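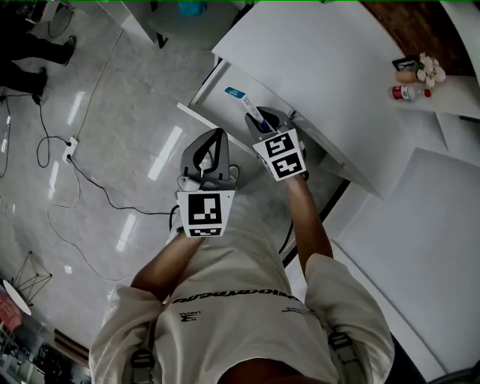 Clean Strength Outreach: Progress Report to the Birkon Fund

Reporting period: second half of the grant year, to the end of August
Grantee: Pultcombe Athletic Trust
Delivery partner: Szilágyi Sports Medicine Clinic

1. Purpose of the grant

The Birkon Fund supports the Trust in providing education and confidential health advice on the use of anabolic steroids and related substances among recreational lifters in Pultcombe and the towns nearby. The grant pays for gym-based information sessions, a weekly advice clinic, blood testing for people who ask for it, and training for gym staff. It does not pay for drug testing for disciplinary purposes, and no information gathered under the grant is passed to any sports federation.

This report covers activity since the interim statement submitted in February. It should be read alongside the budget sheet, which has been sent separately.

2. Position at the end of the period

Delivery is on schedule in three of the four work areas. The fourth, staff training, fell behind in the spring and has partly recovered. Spending is slightly under budget, mainly owing to a vacancy in the outreach post that lasted until May.

The Trust requests no change to the total value of the award. It does request permission to move a small sum between budget lines, as set out in section 8.

3. Gym sessions

Information sessions were held in 16 gyms during the period. These included two large commercial sites, a number of independent weight rooms and one powerlifting club that meets in a former bus depot. Each session lasts 40 minutes and covers how anabolic steroids affect the heart, liver and hormone system, what is known about the contents of products bought online, and how to obtain medical advice without judgment.

Attendance was recorded by sign-in sheet without names. Roughly 700 people attended at least part of a session. Attendance was best in the early evening and poorest on Saturday mornings, and the Saturday slot has been dropped from the coming schedule.

The content was revised twice. Early groups found the section on liver enzymes too long, and several asked for more on blood pressure, which many lifters had never had measured outside a doctor's office. A cuff and a private corner are now provided at every session. Where a reading is high, the person is given a written note of it and advised to have it repeated.

The material on stopping steroid use was also rewritten. The first version listed the possible effects of a sudden stop - low mood, fatigue, loss of sex drive - without saying how long they might last or where help could be found. The revised version gives a plain account of recovery, states clearly that it varies from person to person, and directs people to the clinic before they make changes on their own.

4. Advice clinic

The clinic runs on Tuesday evenings at the Szilágyi premises. During the period, 34 people attended for a first appointment. Most returned at least once. First appointments last 45 minutes and follow a standard form covering training history, substances used, medical history, sleep, mood and goals.

The largest group of clients were men in their twenties and thirties who had completed one or more courses of injectable testosterone and wished to stop. A smaller group had not yet used anything and wanted to talk the decision over. Several women attended, some of them with questions about oral products they had been told were mild. The clinic has asked that future printed material address women directly, and the Trust agrees.

Blood tests are offered after the first appointment. Results are given in person or by telephone, never by text message. Clients with results that called for prompt attention were referred to hospital care, and in each case the referral was accepted.

Waiting time for a first appointment rose to three weeks in June. It has since come down following the addition of a second clinician on alternate weeks. The Trust regards two weeks as the longest acceptable wait, given that people who decide to seek help may lose their resolve if they are asked to wait longer.

5. Staff training

The plan called for a half-day course for gym staff, to be offered monthly. Only two courses were delivered before the summer. Gym managers reported that they could not release staff for a half day, particularly at sites where one person covers the front desk and the gym floor together.

The course has been divided into three short units which can be taken at the gym before opening. The first unit deals with recognizing signs of heavy use and of distress. The second deals with how to begin a conversation and when to leave it alone. The third covers the safe disposal of needles, a subject on which managers asked for more help than the Trust had expected.

Take-up of the shorter units has been encouraging, and the managers of the larger sites have asked for them to be repeated for new staff. The feedback forms nevertheless show that many trainers remain uneasy about raising the subject with paying members.

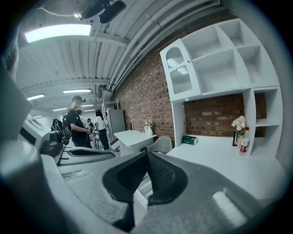

The manager at Grerent Barbell wrote that the shorter format was an improvement but that the second unit still assumed a quiet gym and a willing listener. Most of our guys would walk off at the first mention of it, the comment went on, and what my staff need is something to say in ten seconds between sets, plus a card they can hand over without a speech.

The Trust accepts this point. A pocket card has been drafted, giving the clinic hours, the telephone number and one sentence on confidentiality. The second unit will be shortened again to make room for practice with brief exchanges of this kind. Both will be tested at Grerent before wider use.

6. Online information

The web pages were moved to a simpler layout in April. Pages on supplements are the most visited, followed by the page on hair loss. The page on heart health, which the clinic considers the most important, is visited far less. Links to it have been placed within the more popular pages, and early figures suggest that some readers follow them.

The Trust receives regular messages asking for advice on doses and on combining products. It does not answer these with dosing instructions. A standard reply has been agreed with the clinic, offering an appointment and listing symptoms that require urgent care, among them chest pain, shortness of breath and sudden swelling at an injection site.

7. Risks and difficulties

Trust among lifters remains the main risk. In one gym, a rumor spread that the sign-in sheets would be shared with the police. The session there was poorly attended and had to be repeated. The sheets now carry a printed statement that they record numbers only, and the speaker reads this statement aloud at the start.

A second risk concerns the clinic's capacity over the winter. Demand usually rises in January, when gym membership grows, and the present arrangement with the second clinician ends in December. Discussions on an extension are under way.

The third is the wider market. Clients describe a growing range of products sold as research chemicals, whose contents and long-term effects are poorly understood. The clinic can offer only general advice on these and says so plainly to clients. The Trust will keep its printed material under review but does not intend to list individual products by name, as such lists go out of date quickly and may be read as a shopping guide.

8. Budget

Salary costs were below plan for the reason given in section 2. Laboratory costs were above plan, as more clients than forecast took up the offer of a repeat test. Printing costs were on target, and travel costs were low.

The Trust asks the Birkon Fund to approve the transfer of unspent salary funds to the laboratory line for the remainder of the grant year. If approved, the transfer would allow every client who wishes it to have a repeat test at three months. Without it, repeat tests would need to be limited to clients whose first results fell outside the normal range.

9. Work planned for the next period

Gym sessions will continue at the present rate, with priority given to sites not yet visited. The powerlifting club has asked for a follow-up session on joint and tendon injury, and this will be arranged for the fall.

The pocket card will be printed once the Grerent trial is complete. The revised second training unit will be offered at the same time.

A short leaflet for women is in preparation with the clinic and will be shown to current clients for comment before it is printed. The Trust will also look into a late-evening clinic session once a month for shift workers, subject to the outcome of the staffing discussions described above.

The Trust would be grateful for a decision on the budget transfer before the October laboratory invoices fall due.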